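Entryway Organising: Your Questions Answered

We love a tidy front hall at Drenow, and these are the things people ask us most!

Where should the key hooks go?
Near the door, at a height everyone can reach. For most adults that's the elbow-to-shoulder zone. If you've got kids, add a second rail at 80 to 94 cm and let them pick their own spot (they really do use it!). 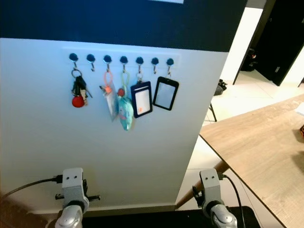 A seven-hook rail with a couple of spots free.

Should I fill every hook?
Please don't! Leave 2 empty. Spare hooks catch the dog lead, a visitor's keys or the umbrella you've just come in with.

How do I tell my keys apart?
Colour, every time. A bright fob is so much quicker to spot than a tiny label. My favourites are the felt ones from the Balmont market, but a loop of ribbon works well too. 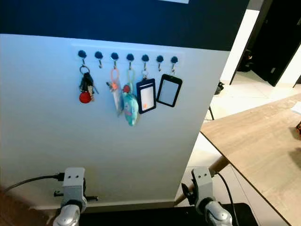

Red fob on the first hook, peach-orange lanyard on the third.

Adhesive or screws?
Both have their place. Adhesive is brilliant for renters and light things like keys. Clean the wall first and wait a full day before hanging anything. Go for screws if you're hanging coats or school bags.

What about the floor?
A dark mat hides a surprising amount of grit between Sunday sweeps. Tile is a dream to mop, so leave some of it bare.

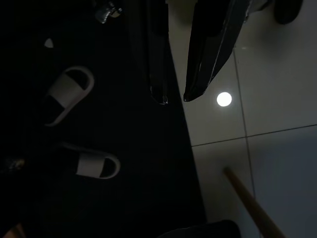
Dark surface meets pale grey tile.

How long does a hallway take?
Set aside 3 hours, and put some music on. Most of that is sorting shoes!

Can I send in my own hallway?
Yes, we'd love to see it! Use the contact form and tell us which rail you chose, Gökçe or Sandar.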